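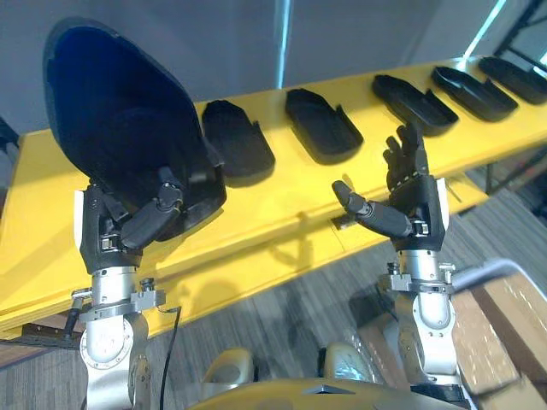 Hi Rami and list,

Rami Fakhoury wrote:
> Does the 2000-demo policy really beat the 200-demo one on the
> tray task, or is it just the wrist views doing the work?

Bit of both, I reckon. Stela retrained the small set with the wrist views left in and it closed a good chunk of the gap — more than I'd have bet on!

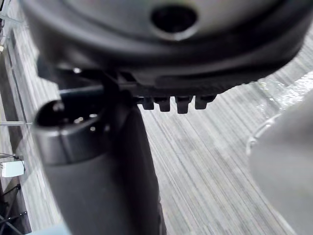 The head view alone loses the tray rim once the hand gets close (Gøran's favourite gripe), so we weight the wrist streams higher for the last bit of the reach. Seed 3104 is still the odd one out.
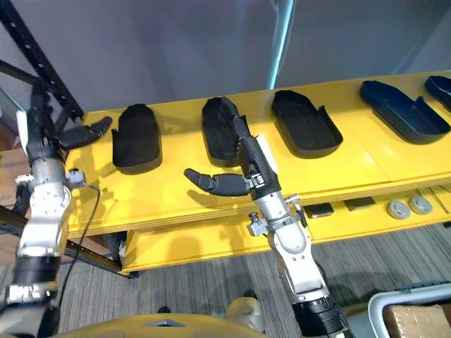
What do we mask out in the ablation? The wrist streams only, with the head view and joint angles left alone.

I'll put the Nimri logs up in November, colour plots and all.

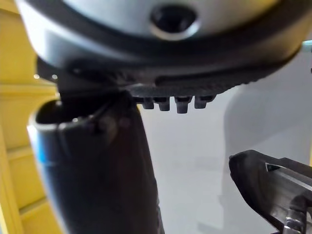 Fig. 2: wrist view

Cheers,
Zaid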